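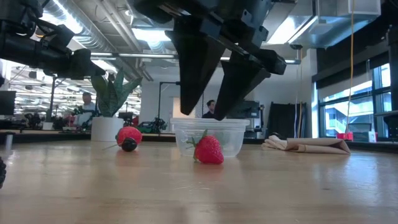 Is the Tonditz starter package worth paying for if all you want is to move small fruit from a table into a tub?

At the current price I wouldn't pay for it, unless you already own an arm and have a person on staff who likes fiddling with it.

I wrote up my general complaints about rental robotics last year and promised I'd go look at one properly before complaining again. So in May I drove out to Preltdale, where Jidcombe runs its demo floor, and spent most of a day with the Tonditz package. I paid for my own gas and lunch, and I have no deal with them. They knew I had a blog. I doubt they'd read it.

First, what's on sale, which took me longer to pin down than it should have. Tonditz is a gripper, a camera for the wrist, and a subscription to the software that learns from demonstrations. The arm is extra. The table is your problem. Jidcombe doesn't make any of it; they resell it, install it, and charge for what they call onboarding. There's also a set of fingertips from a company called Kneževič that the sales sheet treats as optional and the manual treats as something you'd be foolish to skip for produce. I asked which document was right and was told it depends on the produce.

The quote I came home with was $1072 a month, on a two-year term, arm not included. I had seen a lower number on the website. The lower number, I learned, is the software alone.

Now the good part, and I do want to be fair. The gripper is well made. It opens and closes smoothly, there's very little slop at the tips, and swapping the fingers is a job of a few minutes with one hex key. The cable strain relief is better than what I've seen on kits that cost twice as much. Starting it up in the morning was painless. And the people running the floor were patient with me, including when I asked the same question about calibration three times in slightly different words to see if the answer would move. It moved a little.

The demo they push is soft fruit. I get why. Everybody understands a strawberry, and everybody knows what a ruined one looks like, so if a machine can handle it, the visitor fills in the rest: tomatoes, pastries, eggs, whatever they happen to sell. I'd ask you to resist filling in the rest. A strawberry on a bare wooden table, with space around it, is an easy strawberry. The ones I care about are at the bottom of a flat, touching four others, with the cap folded under. When I asked about picking from a pile I got the word "roadmap," and I've been around long enough to know what that's worth.

The brochure gives a success rate of 91 percent. I asked what counted as a success. If the item ends up inside the container, that's a success. Bruising isn't scored. Neither is stem damage. Neither is time, and you can retry as often as you like before it's called a failure. You could hit a number like that with a spatula and a lot of patience. To their credit, the person I asked didn't try to dodge it, and said they'd like to publish a stricter figure. I'd like to read one.

I also asked whether a blackberry counts the same as a strawberry. It does. They're nothing alike to grip! One has a firm shoulder under the leaves and the other is a bag of little bags. Averaging them together tells a buyer with one crop very little.

The camera is the part I went in most curious about, and the part I came out most doubtful about. The pitch is that a view from the wrist lets the software see the item right up to the moment of the grasp, and in principle I'm on board. A fixed camera gets blocked by the arm's own body, and you lose sight of exactly the bit you need. What I wanted to know is how much of the footage is any use while the arm is moving at a normal pace.

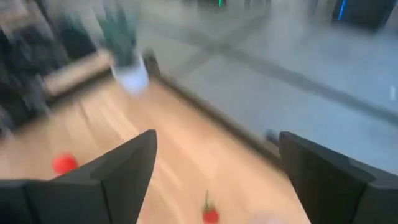
Wrist camera while moving. The fingers come out sharper than the fruit does.

Look at the left side of that one. I'd call it a tomato if you pushed me, going by the shape and the color, but I wouldn't bet a customer's order on it. The smaller one between the fingers at least has its green top to go by, and I still went back and forth on strawberry or cherry tomato. I'm a person with decades of fruit behind me. The software may well be better than I am at reading a smear, and they told me it is, and that it leans on several frames at once. Fine. I'd still want a faster shutter or more light, and neither one is on the option list. When I raised lighting I was told most customers "sort that out locally," meaning you buy a lamp.

What else. The wrist view has the two fingertips permanently parked in the lower corners, and that's by design, as the model is supposed to judge the gap from them. I believe that. It also means that if you switch to the Kneževič tips, which are a different shape, the view changes and you should record your demonstrations again. This is on page 40 of the manual, in a note. It should be on page one, in a box, and the salesperson should say it out loud. If I'd recorded a week of demonstrations on the standard fingers and then bought the tips, I'd have been furious.

Recording is done by guiding the arm through the task over and over. You put the item somewhere, pick it up, drop it in the tub, reset, and go again. It's dull work and the onboarding fee covers only the first afternoon of it. After that it's your hourly wage against the machine's. I had a turn, and I was slow and jerky and got a little better. I can see how a teenager with quick thumbs would be excellent at it. I can't see how the packing shed I used to work in would have spared anybody to do it in season, and out of season there's no fruit to practice on.

Support is by ticket. There's a phone number, but it goes to Jidcombe's sales desk, and I tried it after I got home to see. I was on hold for 13 minutes and then talked to someone pleasant who opened a ticket for me. The reply came the next morning and answered half of what I'd asked. I've had worse from my internet company, but I don't pay my internet company that much.

Things I'd want in writing before signing: what happens to the recordings if you cancel, whether the gripper still opens and closes without the subscription, and who pays shipping when it goes back. On the first I was told you can export them. On the second I got two different answers from two people standing fairly close together. On the third, you do.

Who is this for, then? If you run a teaching lab or a small development shop, already have an arm and want a tidy gripper and camera that work together out of the box, I think it's decent, and I'd push hard on the price and on a one-year term. They hinted there was room. If you grow berries or pack them, and you've been told this replaces a pair of hands, keep your pair of hands and pay them a bit more.

A reader asked in the comments on the last post if the gripper can be bought outright without the rest. I put that to them. It can, though it isn't on the website, and I don't have a price I trust yet. I've asked for one by email and I'll add it below when it shows up.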